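Handout 6: What counts as evidence that a toy teaches anything?

Revised August 12, 2019. Replaces the version in the July pack, which had the reading list in the wrong order and one claim I no longer believe.

## Where we left off

Last week we looked at how a toy comes to be called "educational". The short version: somebody prints it on the box. There is no test to pass. Safety rules cover whether a small part will come off in a child's mouth, and they say nothing at all about whether the child will be better at maths by Christmas.

This week is about the claims themselves. I want you to leave able to read one and say what sort of study would be needed to back it up. I don't much mind whether you end up liking blocks.

## 1. Three kinds of claim

Keep these apart in your notes. Most of the muddle in this subject comes from sliding between them.

**Claims about the moment.** "Children enjoy sorting shapes." Easy to check: watch some children. Also easy to get wrong, as a child who is being watched by a friendly adult with a clipboard will enjoy most things for a while.

**Claims about the task.** "Children who practise sorting shapes get better at sorting shapes." Nearly always true and nearly always dull. Practise anything and you improve at it, up to a point.

**Claims about transfer.** "Children who sort shapes do better later at geometry, reading, or planning." This is the one that sells. It is also the one that needs the most work to show, and it usually gets the least.

When you read a leaflet, underline the verbs. "Supports", "encourages", "lays the foundations for" and "is linked to" can all be written by someone with no data. "Raised scores on a test given six months later" can't, or shouldn't be.

## 2. The trouble with "linked to"

Suppose you find that four-year-olds with a lot of blocks at home score higher on a spatial test. You have found something. What?

- It may be that blocks help.
- It may be that children who are already good at spatial tasks ask for blocks and keep playing with them.
- It may be that homes with money have more toys, more floor, and more adults with a free half hour.
- It may be that the test has blocks in it. Don't laugh, go and check. Several well-used spatial tests ask the child to copy a pattern with blocks, and a child who has handled them before has a head start that has nothing to do with reasoning.

You can adjust for income and parents' schooling, and decent studies do. But adjusting only deals with what you measured. A survey of 2,000 families with one thin question on play ("Does your child play with building toys? Often / Sometimes / Rarely") is still a survey with one thin question on play. A large sample makes you more certain of your answer. It doesn't tell you whether you asked the right thing.

## 3. Worked case: the Nallo set

We'll use the Nallo trial for the rest of this handout. The full write-up is in the course pack, under Quintana, where the nurseries were. In brief: 80 children aged three and four were split by nursery room. Half the rooms had the Nallo shapes for 30 minutes a day, with a trained adult leading. The other rooms carried on as normal. After one term the Nallo group did better on a shape-naming test, and the summary says the set "builds early geometric thinking".

Before you read on, write down two things that bother you.

My own list:

**The comparison is unfair.** One group got shapes *and* half an hour a day of a trained adult's full attention. The other got neither. Any gap could come from the adult. The fix is cheap and well known - give the other rooms the same adult, for the same time, with picture books or modelling clay. It wasn't done here and it often isn't.

**Rooms were split, children were counted.** Children in one room share a teacher, a timetable and a stomach bug. They are not 80 separate bits of information. If there are only a few rooms on each side, one very good teacher could produce the whole result. The write-up treats every child as independent, which makes the finding look far firmer than it is.

**The test matches the training.** The adults said "cylinder" and "prism" every day. The test asked for "cylinder" and "prism". The children had learned some words, and good for them, but knowing a word is a small part of knowing a shape.

That last point deserves longer. Plenty of children will call a tall, pointed triangle a triangle and refuse the name to a long thin one lying on its side. Plenty will tell you a square stops being a square when you turn it on its corner. Naming the usual example in the usual position is the easy bit.

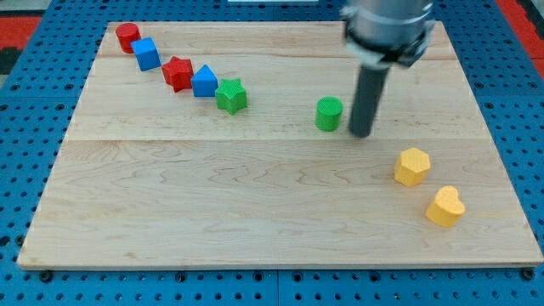 Lerato Mabaso's objection, when I gave this section to last year's group, was that I was asking too much of a word test, and that a child who can say "cylinder" at least has something to hang later lessons on. I think that is fair, and I have softened the paragraph above because of it. It is still a task claim. If Nallo had written "children learned six new words in a term" I would have no quarrel with them, though I doubt they'd have sold many sets.

## 4. What would change my mind

Students tell me this course is all knocking down. So, for the record, a study I would take seriously would have most of the following:

1. An active comparison group, with equal adult time.
2. Enough rooms or nurseries, and an analysis that respects them. 200 children in two rooms is two rooms.
3. A test the trainers hadn't seen, given by someone who didn't know which group each child was in.
4. At least one follow-up after the toys had gone back in the cupboard.
5. The planned outcomes written down beforehand, somewhere public.

Number 5 matters more than it looks. If you measure ten things and report the two that moved, you have told the truth and misled everybody. Ask what else was measured. In the Nallo write-up, a puzzle task and a copying task are described in the methods and never turn up again.

I would accept a modest study that did four of these over a huge one that did none. I'd also accept a null result and be pleased to have it. They are hard to find in print, for reasons we'll come to in Handout 8.

## 5. A note on theory

You will meet the argument that we don't need trials, as the theory already tells us handling solid objects must help. Ok-hee Moon's chapter puts this as well as anyone does. Read it properly, and then ask what the theory rules out. If children who handle blocks improve, that fits. If they don't improve yet, they "weren't ready". If the children without blocks improve just as much, they "found other objects". A theory that gets on with every result isn't doing much.

This doesn't make handling things worthless. It's fun, it's cheap, it keeps small hands busy, and those are perfectly good reasons to have blocks in a nursery. My complaint is with the extra promise stapled on top, and with the price that tends to follow it.

## For the seminar

Read the Nallo write-up (all of it, including the tables at the back) and the Genetti leaflet, which is one side of paper. Gonzalo Bravo's short reply is optional but he is ruder than I am and you may enjoy it.

Bring half a page on the following.

- Pick one sentence from the Genetti leaflet and say which of the three kinds of claim it is. If it's written so that you can't tell, say how you would rewrite it so that you could.
- Design the cheapest study that could show the sentence to be wrong. State what you would give the comparison group.
- Say what result would make you drop your own present view, whichever way it leans.

Trinidad Cordero is taking the second group while I'm away, in the usual room. Late work goes to her and not under my door, where it gets trodden on.

**Correction to the July version:** I said there that no trial in this area had used an active comparison group. Eusebio Benítez wrote to point out that the Nendura pilot did, with modelling clay. It's small and the follow-up is short, but I was wrong, and it has been added to the reading list.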